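4. Recording demonstrations

This section covers recording with the two-arm Drineck unit in a furnished room. It assumes the arms have been homed and the leader handles paired (section 3). If either arm drifts after homing, go back and repeat section 3 before recording anything. Drifted episodes can't be repaired later.

4.1 Before you start

1. Check free space on the recording drive. A full session needs more than 600 GB.
2. Open Zalby and choose New Session. Enter the operator name and the room code. Do not reuse a room code from another site.
3. Pick the task card. Each card has a short instruction such as "take the keys off the hook" or "pick up the plug". The instruction is stored with every episode, so read it through for typing mistakes.
4. Move the base to the start position and lock the wheels.
5. Confirm that the head view and both wrist views are live. If a view is frozen, unplug that camera, wait for the light to go out, and plug it back in.

CAUTION: Keep people out of reach of both arms whenever the handles are active. The stop button must be within the operator's reach, not across the room.

4.2 Wall tasks

Wall tasks use clear suction-cup hooks. Press each one onto a clean, smooth surface and let it sit overnight before hanging anything on it. Hooks put up the same morning tend to slide.

1. Hang the items. Key bunches should differ in head color and shape, and at least one item should be on a lanyard.
2. Park the base so that the grippers reach the end hooks without the elbows locking out.
3. Start the episode with the grippers open.

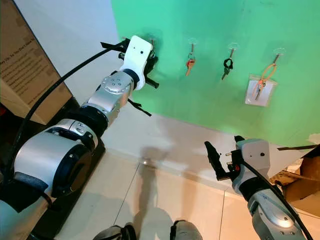

4. Approach slowly and close on the ring or the loop. Closing on a key blade twists the bunch and usually pulls the hook off with it.
5. Lift before pulling away from the wall.
6. Return both arms to rest, then press Save. Episodes that end with an arm in motion are rejected at upload.

NOTE: If a hook comes off during a take, mark the episode Failed and keep it. Failed takes go into a separate set and are used for training the retry behavior. Do not delete them.

Change the order of the items every 4 episodes. Without this the model learns the position and ignores the item.

4.3 Tabletop tasks

Do not tidy the room for tabletop tasks. Bags, boxes and other belongings can stay where they are as long as the arms can move freely and nothing is likely to tip. Mekdes Shiferaw compared sets from cleared and cluttered tables last March, and the cluttered set gave better grasps in new homes.

1. Place the target item on the table within reach of the arm named on the task card.
2. Look for loose cables near the path of the arms. Cables that are part of the task may stay. The arms' own cables must have slack at full reach.
3. Start recording, wait 2 seconds, then move.

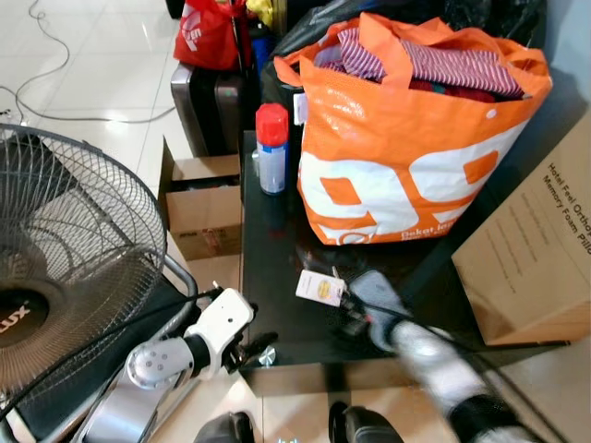

4. For plugs and other small hard items, grip the body and let the cord hang. Keep the gripper force at the Low setting.
5. Use one arm unless the card asks for both. Hold the idle arm still, but do not switch it off - the log needs joint values from both sides.
6. Put the item down and open the fingers fully before saving.

CAUTION: Never record with a plug whose cord is connected to a live outlet or power strip.

4.4 Checking and labeling

Play back the first episode of every task before recording the rest. Look for dropped video, a late start, or an instruction that doesn't match what was done. After that, spot checks are enough.

Error 962 on upload means that the clocks on the two arms disagree. Restart the Dinsa time service and upload again. The episodes themselves are not damaged.

Questions about task cards go to Luuk Vanhove. Report hardware faults to Octavio Urrutia with the session name and the episode number.

Section last revised Feb 25, 2026.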